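Wallpapering a laundry with no exhaust fan?
Murlow Home Forum > Walls and Ceilings

trerkard_reno
18 November 2018
We're redoing the laundry in our rental unit in Murlow. It's 2 metres by not much more, with a window but no exhaust fan. My partner wants wallpaper and I want washable paint. The paper from Stusari comes to $318 for the room. Has anyone papered a laundry and had it last?

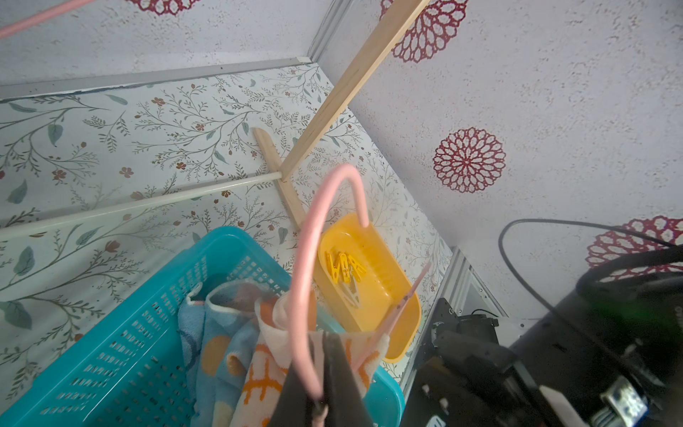
gumleaf_jo
Ours has been up since August last year. We used a paste-the-wall vinyl and sealed the edges near the tub. If your partner likes colour, a small leafy print hides splashes far better than a plain one. Leafy branches with little rust-red flowers on white, with a pale wooden slat rack against it, is close to the look we were after. Check that the paper is rated for wet areas before you order.

plasterdust
I disagree. I've stripped paper out of more laundries than I can remember and the seams always go first. Use mould-resistant paint, two coats, and put the money towards a fan.

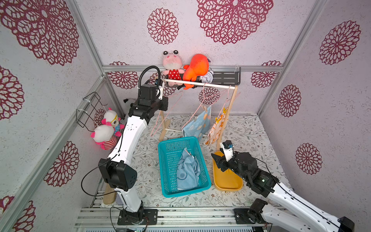
gumleaf_jo
The seams go when people skip the sizing. Old gloss enamel needs a sand as well. Mine are still flat.

plasterdust
One winter isn't a test. Ask again in five years.

kettle_on
Is the dryer vented outside? Ours wasn't and the paint peeled too, so it isn't only a paper problem. We paid around $700 for a fan and ducting through Stamatopoulos Electrical, including the patching. 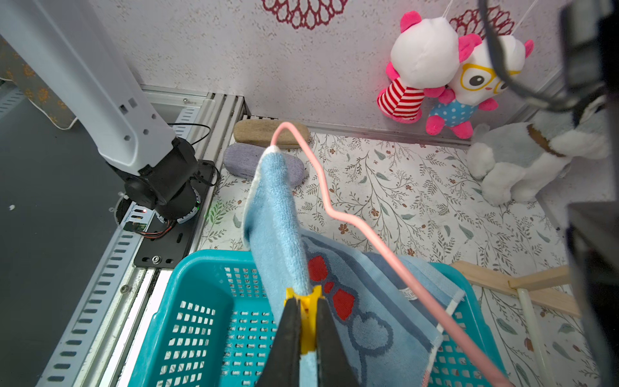 trerkard_reno
No dryer, we hang everything on a rack or outside. I'll get a quote for the fan first. If we do paper, it might just be the wall away from the tub, with satin paint on the rest.

plasterdust
That I could live with. Leave a gap above the skirting and run a bead of clear silicone along it.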